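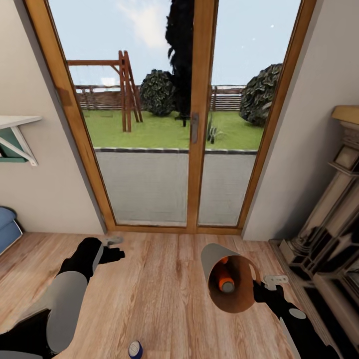
秋になると発酵がうまくいく、というのはパンを焼く人なら誰でも言うことですが、今年はとくにそう感じています。夏のあいだずっと暴れん坊だったうちのライ麦種が、十月に入ったとたん急に落ち着いて、朝に粉と水をやると夕方にはきれいに倍になっている。もう、それだけで一日機嫌がいいです。

というわけで今日は、ライ麦パンの話を書きます。長いです。お茶でも淹れてきてください。

もともと私は白いパンの人間でした。ふわふわの食パンと、バターの層がぱりぱりするクロワッサン。ライ麦パンは酸っぱくて重くて、ハムを買うとおまけについてくる黒い板、くらいの認識でした(ごめんなさい)。それが変わったのは、以前住んでいた町の料理教室でディルバ・アマラシンハさんの隣の席になってからです。ディルバさんは教室の課題とは別に、いつも自分で焼いたパンを布に包んで持ってきていて、休憩時間に薄く切って分けてくれました。その日のはライ麦が八割ほど入ったもので、上にのせたのは塩の効いたバターだけ。噛んでいるうちに、麦茶のような香ばしさと、黒糖のような甘さと、最後にすうっと酸味がきて、私はおかわりを三回しました。三回目はさすがに笑われました。

帰りに種を分けてもらいました。ジャムの空き瓶に半分。それがいまも冷蔵庫にいます。

ライ麦の何が面白いって、小麦のパンで覚えた常識がほとんど通じないところです! まず、こねない。というか、こねても仕方がない。小麦の生地ならグルテンがつながって、引っぱると薄い膜になりますよね。ライ麦の生地はいくら混ぜても粘土のまま、どちらかというと濡れたセメントに近いです。初めてのときは失敗したと思って、四十分も混ぜ続けて、手首を痛めただけでした。いまは大きなスプーンで粉っぽさがなくなるまで混ぜて終わり。成形も、濡らした手で型に押し込むだけです。工程の少なさでいえば、世の中のパンのなかでもかなり上位だと思います。

そのかわり、時間の読みが全部です。種の酸味がしっかり立っていないと、焼いても中がねちゃっとして、包丁に団子がくっつくような仕上がりになります。ライ麦は酵素の働きが強く、酸がそれを抑えてくれるからだそうです。そう本で読んだときは「へえ」で済ませていたのに、自分の失敗作を前にすると急に身にしみました。上の皮と中身のあいだに洞窟ができて、その下にういろうみたいな層が沈んでいたんです。あれはあれで焼いて食べましたが、あまり人にはすすめません。

いまの配合を書いておきます。型は、蚤の市で買ったスティーレンという刻印のある細長い鉄の型です。分厚くて重くて、落としたら床のほうが負けそうなやつ。

元気なライ麦種 240グラム
ライ麦全粒粉 350グラム
強力粉 80グラム
ぬるま湯 330グラム
塩 10グラム
糖蜜か黒蜜 大さじ1
キャラウェイシード 小さじ1

黒蜜は香りと色のために入れています。キャラウェイは好みが分かれるところで、家族に苦手な人がいるなら、炒った白ごまにしてもおいしいです。これは本当に合います。ライ麦とごま、もっと知られてほしい。

前の晩、寝る前に種を起こします。冷蔵庫から出した種を大さじ1だけボウルに取って、ライ麦粉120グラムと水120グラムを足して混ぜ、ふたをして台所に置いておく。朝、表面がひび割れた地面みたいになって、青りんごのような匂いがしていたら準備完了です。まだ表面がつるんとしていたら、もう少し待ちます。私は待てずに見切り発車して、何度も後悔しました。できた種のうち240グラムを使い、残りは瓶に戻して次回用にします。

材料を全部混ぜたら、バターを塗った型に入れて、濡らしたカードで表面をならして、粉をたっぷりふります。この粉が大事で、発酵が進むと表面に細かいひびが入ってきて、それが「そろそろだよ」という合図になるんです。時計よりずっとあてになります。夏は一時間半で出てきたひびが、先週は二時間半かかりました。

焼きは、250度に予熱したオーブンで最初の15分、そのあと200度に下げて50分。うちのオーブンは奥の火が強いので途中で前後を返します。型から出して底を叩いて、こんこんと乾いた音がすればよし。

で、ここからがいちばんつらい工程です。切ってはいけません。

いや、わかります。焼きたてですよ。家じゅうにカラメルみたいな匂いがしているんですよ。でもライ麦パンだけは、焼いた日に切ると台無しになります。冷めたら布巾に包んで、まる一日そのまま。中の水分が落ち着いて、翌日の夕方くらいにようやく「パン」になります。二日目の味がいちばん好きという人も、四日目だという人もいて、この話題になると食べる人たちの意見がまったく揃わないのも楽しいところです。

前にこのブログで種の育て方を書いたとき、オレスティス・カツァロスさんという方から長いメールをいただきました。おばあさまの村では、パンの生地に粗く砕いた大麦を混ぜて、二度焼きにして保存したのだそうです。食べるときは水をさっとくぐらせて、トマトとオリーブ油をのせる。読み終わるころにはもう、粉の棚を開けていました。さっそくライ麦パンの残りで真似して、薄く切って低温のオーブンでからからになるまで乾かしてみたら、これがすごくいいんです! 水にくぐらせて五つ数えて引き上げ、潰したトマト、塩、油、あればオレガノ。夏の昼はこればかり食べていました。オレスティスさん、あらためてありがとうございます。

粉のことも少し。ライ麦粉は製粉の細かさで別物になります。細挽きは型のなかでなめらかにまとまって、ケーキに近い口当たり。粗挽きは水をどんどん吸うので、同じ配合だとぼそぼそします。私は細挽きを基本にして、粗挽きを五十グラムだけ、熱湯をかけて一晩ふやかしてから混ぜています。ぷちっとした粒が残って、噛むのが楽しくなります。湯でふやかした粒は翌朝なめると甘いんですよ。砂糖を入れていないのに! 初めて気づいたときは、台所でひとりで声が出ました。

最近の粉はピヴィクという小さな粉屋さんから取り寄せています。袋に挽いた日がスタンプで押してあって、新しいものは封を切った瞬間に干し草の匂いがします。一袋848円。送料を考えるとまとめ買いしたくなるのですが、全粒粉は古くなると油っぽい匂いが出てくるので、ひと月で使い切れるぶんだけと決めています。決めているんですが、先月は我慢できずに二袋余計に買いました。おかげで今週は毎日ライ麦です。朝はトースト、昼はスープに浸して、夜はにしんの酢漬けをのせて。

のせるものの話をし始めると終わらないので、今年の秋に気に入っているものだけ。

ゆで卵を粗く潰して、刻んだ浅漬けのきゅうりとからしを少し。マヨネーズは控えめに、パンの酸味に仕事をしてもらいます。

かぼちゃの煮物の残りを潰して、クリームチーズと黒こしょう。甘いのとしょっぱいのが交互にきます。煮物の味が濃いときは、パンを厚めに切ると釣り合います。

味噌バター。これはもう説明がいらないですね。やわらかくしたバターに白味噌を四分の一くらい混ぜて、上から薄切りの生玉ねぎ。玉ねぎは水にさらさないほうが好きです。

りんごとブルーチーズ。種を起こすときに出るあの青りんごの匂いのことを考えていて、じゃあ本物をのせよう、と思ってやってみたら当たりでした。はちみつは、かけてもかけなくても。

それから、保存について質問をいただいていたので。切り口を下にして木の板に立て、上から布巾をかけておけば、涼しい時期なら五日は平気です。ビニール袋に入れると皮がふにゃっとなって、早くかびます。冷凍するなら薄切りにして、一枚ずつ紙をはさんで。凍ったままトースターに入れられるので、朝が本当に楽です。

包丁は波刃でもいいのですが、くっつきが気になる人は、一切れごとに刃を濡れ布巾で拭いてみてください。面倒そうに聞こえて、やってみると断面がつやっとして気持ちいいです。厚さは七ミリくらいが私の好みで、薄いほど香りが立つ気がします。ディルバさんはさらに薄くて、向こうが透けそうな切り方をしていました。あの域にはまだ遠いです。

種を長く休ませたいときのことも書いておくと、いちばん確実なのは乾かすことです。元気な種をオーブンシートに薄く塗り広げて、室温でぱりぱりになるまで放っておき、砕いて瓶へ。旅行の前にやっておくと気が楽ですし、友だちに封筒で送ることもできます。この春に送った種は、向こうの台所で水を吸って三日目に泡を吹き始めたそうで、届いた写真を何度も見返しました。自分の瓶から分かれたものが、遠いところで誰かの朝ごはんになっている。パン焼きをしていてうれしいことはいろいろありますが、これはかなり上のほうです。

次は十一月に、干しいちじくとくるみを入れた重たいのを焼くつもりです。いちじくは紅茶で戻すか、ラム酒で戻すかで迷っています。両方やって食べ比べればいいのかもしれません。型がひとつしかないので、同じ形のものを見かけた方がいたらコメント欄で教えてください。少しくらい錆びていても、喜んで磨きます!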